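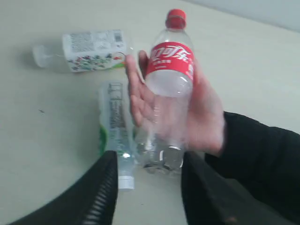

Hello Sarita, and hello to everyone at Pappas who gets this forwarded.

September was a good month for us, mostly. You asked last time for fewer graphs and more of what we do all day, so I've tried to write it that way. Lewis has the graphs if you miss them.

The short version is that we now have 436 usable demonstrations of the bottle task, up from 249 when I last wrote. A usable one means the whole job was done from start to finish, the recording has no gaps, and either Pankaj or I have watched it back and been happy with it. We threw out 29 this month. Most of those were my fault, as I had the wrist camera plugged into the wrong port for a whole morning and it kept dropping out (there's now a bit of yellow tape on the right one).

For anyone new to the list, the task is sorting drinks bottles on a table top. A person shows the robot how it's done, we record everything, and the learning software tries to copy it. We have two ways of showing it. One is remote control, where you sit at the Tornura desk with a pair of handles and drive the arm yourself. The other is by hand, where you do the job with your own two hands while the wrist camera looks on. Remote control gives us cleaner data but it's slow and quite tiring. By hand is much faster, and the new people pick it up in minutes!

Where we've learnt the most is in the bottles themselves. We'd been far too tidy in the spring, with everything standing in a row and all the labels facing front, and the arm got very good at that and hopeless at anything else. So now bottles get laid down, turned about and left overlapping. The labels vary too. We've got a Coca-Cola bottle with the red Chinese label, others that are mostly white or pale green with lots of small print, and red caps as well as white ones. Clear plastic is still the hard part. The camera finds a label easily enough, but the neck and the base of a see-through bottle nearly vanish against a pale table, and that's just where the gripper wants to be.

Themba had the idea of slowing down at the moment of the grasp. When you pick a bottle up without thinking you do it in one quick swipe, and the footage smears. He now asks everyone to pause for a breath before lifting. It feels silly for the first few goes and then you stop noticing. I think it's helping, though I'd like another month of recordings before I promise you anything.

Sleeves have been a topic as well. Pankaj wondered if the software was learning about clothes when it should be learning about hands, so he's started keeping a note of what people are wearing in each session. Black sleeves come up an awful lot, I'm afraid. We're going to ask for a mix from now on, rolled up and bare arms included.

On to the less cheerful bits. The left handle at the Tornura desk has developed some play in it, and by the end of a long session the arm drifts slightly. Nuvau are sending a replacement part and we've carried on by hand in the meantime, so the plan hasn't slipped much. I'd hoped to begin the crate task by now and we haven't. Satish would sooner finish the bottles properly first, and having argued with him over two lunches I've come round to his view.

Money is fine. We've underspent a little on travel, as the visit to Brilthorpe has moved back, and I'd like to put the difference towards a second wrist camera if you're happy with that. A line by email will do.

Next month we want to get all seven operators through both ways of recording, so we can compare the same person with the handles and without. Lewis will then train one version on each set and a third on the two together, and test them on bottles none of them have come across before. I suspect the mixed one will win - Lewis doesn't - and there's a packet of biscuits riding on it.

Do come and have a go yourself if you're passing. Mornings are best, before the sun gets round to our side of the building and we have to start fiddling with the blinds.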